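**Estudantes apresentam célula robotizada para dobrar t-shirts na final do concurso Tranix**

Turma de automação leva à prova um braço com garra de dois dedos, programado em aula.
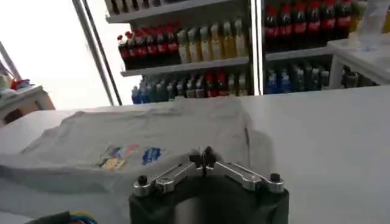
## Tarefa e regulamento

A equipa Hidetum, do curso de Automação e Robótica, disputa na quarta-feira a final da categoria Manipulação de Têxteis. O regulamento prevê 5 tentativas por equipa, com t-shirts de manga curta colocadas sobre uma mesa branca. A pontuação máxima é de 100 pontos e incide no alinhamento das dobras e no tempo de ciclo.

## Desenvolvimento

O controlo foi treinado com 1480 demonstrações gravadas pelos alunos ao longo de mais de 2 semestres. O planeamento de trajetórias esteve a cargo de Xolani Mofokeng. A calibração da garra foi feita por Toivo Heinonen.

«A aresta superior do tecido enruga com facilidade e o ponto de preensão tem de ser recalculado antes de cada dobra», refere Heinonen.

A prova decorre no pavilhão Tikkanen, às 14h30, com entrada livre. O relatório técnico será publicado em novembro.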